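Print this page | E-mail this page
Posted in December by the Lurnside bench team

Section 6: Running the Two-Arm Table on an Open Day

An open day is the best fun you can have with this table! Visitors walk in expecting something huge and fast, and then they see two arms reaching toward each other over a tabletop, and they lean in. This section takes you through a demonstration from first power-up to the last group out the door. It assumes you have finished Sections 1 through 5 and that both arms are calibrated.

6.1 Before the doors open

1. Read the visitor notes from the Prilton open day, if you have them. We ran 6 groups there in one morning and learned a lot about pacing.
2. Check that both base plates are tight on the rail. Use the short hex key from the Hamada tool roll.
3. Walk each cable with your fingers, from the wrist down to the base. Every loop should have some slack when the elbow is fully bent.
4. Pick your tabletop items. Everyday things work far better than test blocks. A storage box with a handle and latches, a tin with a picture on the lid, a small bottle – people know how those feel in the hand, so they understand right away what the arms are up against.
5. Put the large items toward the back and leave the middle clear for the grippers.
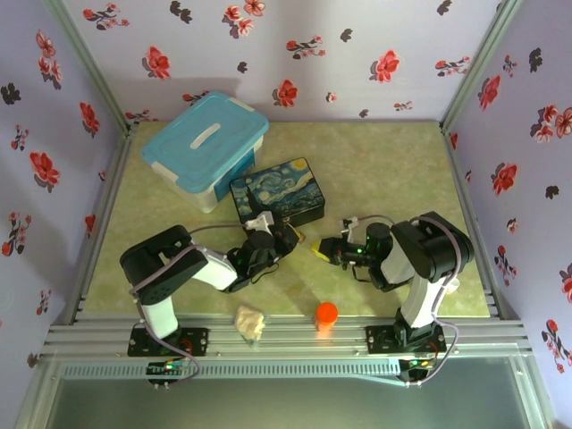
6. Power up the left arm, then the right. Wait 10 seconds between them.
7. Run the Losetti warm-up routine once with no visitors at the table.

CAUTION: Keep hands, sleeves and lanyards behind the rail whenever the arms are powered. The elbows swing wider than people expect.

6.2 Giving the demonstration

1. Keep each group to 4 people. With more than that, the ones at the back only see shoulders.
2. Start with the arms holding still and let everyone look for a moment. Point out that the two are near mirror images, with the grippers facing each other across the center of the table.
3. Ask the group which item they would find hardest to pick up using only two fingers. You will get great answers, and usually an argument.
4. Move one arm at a time at first. Speed setting 25 is plenty. It looks calm, and you can talk over it.
5. Bring in the second arm for the meeting move, where both grippers come in toward the center. This is the part that gets the gasp!

NOTE: If a grip fails, keep going. Visitors love a second try, and it gives you a chance to talk about how hard it is for a machine to judge a soft or crumpled thing.

6. Hold the arms at the meeting position while you take questions.

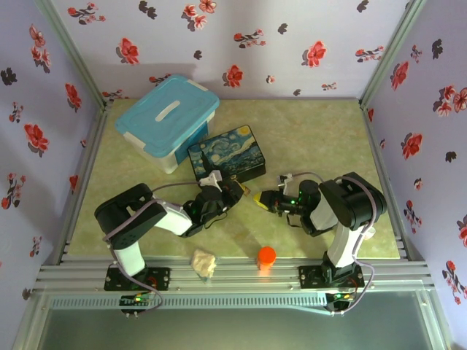 6.3 Between groups

1. Send both arms to rest and wait until they have stopped.
2. Press Pause on the control screen before you reach over the rail.
3. Put the items back in their starting places. A phone snapshot of the layout you like saves a lot of fiddling.
4. Look at the finger tips and wipe them if they have picked up dust.

CAUTION: Pause holds the arms in place but does not cut power. For anything longer than resetting the items, switch off at the wall.

6.4 Closing down

Send both arms to rest, shut down the right arm and then the left, and write any odd noises or missed grips in the log. Cable checks after a busy day are covered in Section 7.

Get new manual sections by e-mail. Sign up for the Lurnside newsletter.
This site uses cookies. Accept | Settings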